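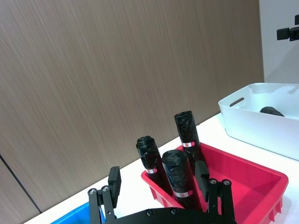

How many demonstrations does a student team need before a two-finger gripper can sort rolls of garbage bags between bins?

More than most teams plan for. Our club was told 500 would do for a single object type, and I don't believe that number means much until somebody says how the trials were scored.

flatwasher29
That's my question and my own answer, so let me explain the grumbling. I help with a student team entering the Sokano sorting challenge. The Piltow kit guide says 500 demos, train overnight, done. We did that in July. The policy did fine on the table where we recorded and fell apart when the bins moved a hand's width. I think the guide is selling a result that only holds on one table.

mudlark_b
Which bins are you moving? If the source bin and the target bin both shift you've changed the whole task. I'd vary one at a time.

flatwasher29
Both. The Sokano rules say both can shift. I'm not making it harder for fun.

gearlash
I judged at a smaller contest and I'd push back on the complaint. Nothing in the Piltow guide promises it'll work with moved bins. It says "under matching conditions." Students skip that line every single year and then blame the software.

flatwasher29
Fine, but then what is the kit teaching? A recording played back with extra steps?

gearlash
It's teaching them to collect data. That's most of the work anyway.

tallowpike
Black rolls are a rotten choice for this whatever the count. They're shiny, they're dark, and the finger pads are black too. From the wrist view my students couldn't always tell where the pad stopped and the plastic started, so I have my doubts about what the network sees. The paper band is the only part with any contrast. Stand the rolls up in a red bin and you at least get a decent background.

mudlark_b
Disagree on the contrast thing. Ours grabbed black rolls all season. What killed us was rolls leaning on each other. Close on the middle one and a neighbor comes along for the ride, or falls over and blocks the next grasp.

tallowpike
And how did you score it when two came up together?

mudlark_b
As a success if the right one landed in the basket.

tallowpike
There you go. I'd have called that a fail. This is why I don't trust anybody's success rate, mine included.

kestrel2425
Has anyone tried the Flundik trainer in place of the stock one? Our adviser swears by it.

gearlash
Tried it for 2 weeks. Prettier graphs. Couldn't see a difference in the grasps.

kestrel2425
Did you run the same demos through both?

gearlash
No, we had rerecorded by then. So take it for what it's worth.

flatwasher29
Which is not a lot, sorry. Back to my problem. We have time for one more recording session before the entry form closes. Do I spend it on moved bins or on leaning rolls?

mudlark_b
Leaning rolls.

tallowpike
Moved bins, and write your scoring rule on paper before anyone touches the arm. The Ezeani checklist has a decent one you can copy. Skip the part about lighting, it's padding.

flatwasher29
Going with moved bins. I'll post the failures along with the rest.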